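Notebook, May, started 9:40 am
Drink bottles, layering and storage. N. Altıntaş

Picking up from Perihan's page. Question is still whether the two-tone mix stays layered if it gets carried across from the Clerko shelf, or if we need to pour it at the table every time. Red syrup at the bottom, amber on top. Poured on the shelf side this morning, 18 g syrup, cap on straight away, walked over slow.

Folding table, gray one. Four bottles along the back half, two-tone kept apart on the right so no one grabs it by mistake.
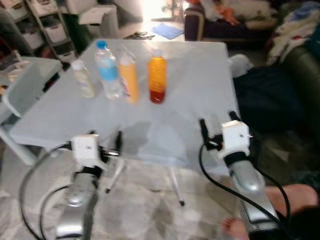
Bottles on the gray table, two-tone at right.

Left to right for whoever reads this later: small clear one w/ white cap, blue cap water, orange-yellow, two-tone. Layers still there after the walk. Edge between them is softer than I'd like but OK. Panagiotis says pour over the back of a spoon, will try next batch.

Small clear bottle needs a proper label. Contents are the dilute from Kocabaş, I know that, Sinan didnt. Put tape on it before lunch!!

Weights, caps on:
two-tone 363 g
others not done, scale battery went. Şükran has spares in the Plellano drawer (check)

Table top: wiped down w/ damp cloth first thing. There's a tan streak and a pinkish-brown mark near one side, plus a thin whitish line that could be a crack. Tried the cloth on the streak again, no better. Maybe the spray from Drircombe, ask before using it on this surfce. 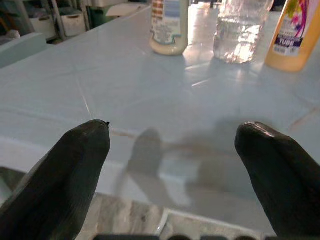

To do
- tape label, small clear bottle
- batteries, then weigh the rest
- second two-tone, spoon method, same 18 g
- look at layers again at 3:00 and write down the color of the middle bit
- Perihan wants the blue cap bottle back when finished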